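Assembling and checking a modular task board
Fatik build notes, part 2
Dima Abu Hammour, 10 August 2018

Part 1 covered printing the boxes. These notes cover joining them, fitting the controls and running the first check. Allow one afternoon if all the wiring has been cut to length beforehand.

Before you start

Lay out the modules on a flat, pale surface in the order they will be joined. The jigsaw edges only mate one way up, so turn any box that resists and try again before reaching for a file. You will need:

Printed boxes and top panels, cleaned of stringing
M3 screws, 14 mm
Push buttons, toggle switches and a rotary knob
Patch leads in at least four colours
A small flat screwdriver and side cutters

Joining the boxes

1. Press the tabs of the first two boxes together from above. Do not slide them in from the side.
2. Check that the top faces are level. A step you can feel with a fingernail will make the panel rock.
3. Fit the side screws finger-tight only.
4. Add the remaining boxes, then go back and tighten every screw by the same amount.

The seams should close without glue. On the January batch they were too tight, and the Plikby drawings now allow 0.18 mm per side.

Fitting the controls

Fit the buttons first. Put the collar in from the top, run the nut up from inside the box and stop as soon as the collar no longer turns. Buttons are told apart by colour in the test sheet, so keep to the layout drawing.

Toggle switches go in next. Line up the lever with the printed Off and On before tightening, and hold the body still from below - the nut will otherwise drag it round. 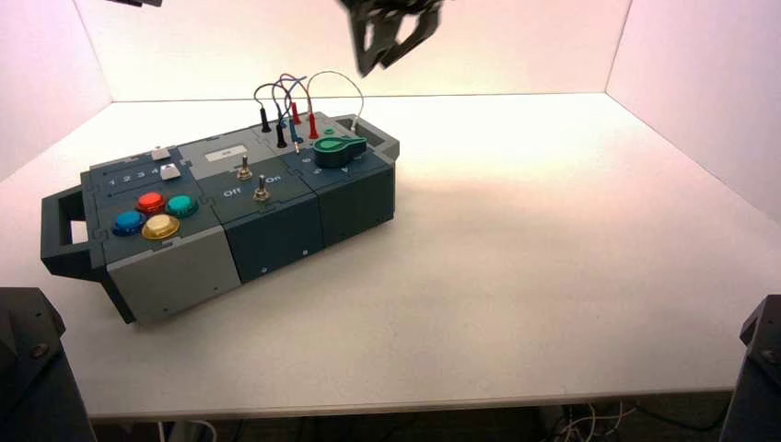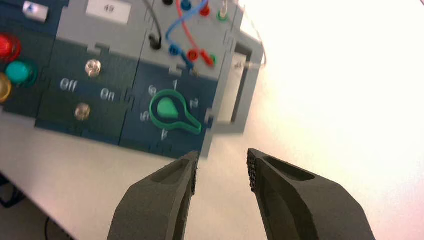
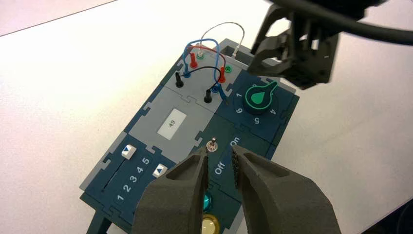
Task board on the bench, with the red button showing in the first two views and the 49 display readable in the second and third.

Fit the rotary knob last. Turn the shaft to its end stop, set the pointer on the first printed position and push the knob home.

Patch leads

Leave enough slack for each lead to be pulled straight up. Leads that lie flat across the sockets get caught when a neighbouring plug is removed. Record the colour and both ends of each lead on the Najjar wiring sheet.

First check

1. Set both toggles to Off and connect the supply.
2. Press each button once and read the matching line in the Vanix log.
3. Move the slider from end to end. The reading should rise without jumps.
4. Turn the knob through all positions and back.
5. Pull and refit each patch lead in turn.

A button that gives two lines for one press usually has a loose spade terminal. If the slider sticks, take the panel off and clear the slot with the edge of a card - oil attracts dust and should not be used.

Part 3 deals with labels and spare parts.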